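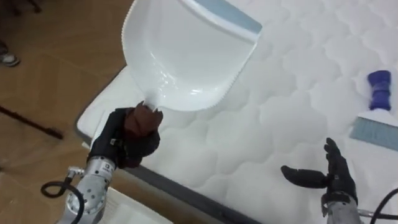

Ornedbridge Household Terms, data card

Contents: 2,000 short text entries on home cleaning and bedding care, each with a topic label and a source code. The text is in American English. Spelling in the source leaflets was normalized; punctuation was left alone.

Fields: id, text, topic, source. The topic field is never empty. The source field is either "cultetow" or "jalali" -- lower case, no trailing space.

Splits: 994 entries are held out for testing. The rest are for training. Entries from one leaflet stay in one split.

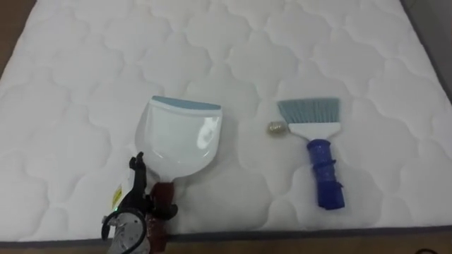
Solange Lacroix asked whether "mattress pad" and "mattress cover" should share a label, given that the Jalali leaflets use both for the same item. They do share one as of the February release, under "bedding". The original wording is kept in the text field.

Known issues: 93 entries contain line breaks inside a sentence. Loaders that split on newlines will miscount rows.

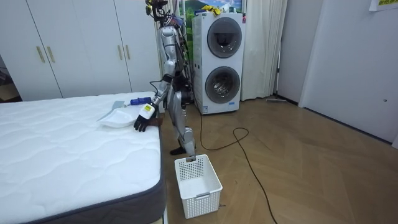 Use the Bandbridge reader, version 2, or any CSV parser that respects quoted fields. Files are UTF-8 without a byte order mark. Corrections go in the errata file -- do not edit the main table.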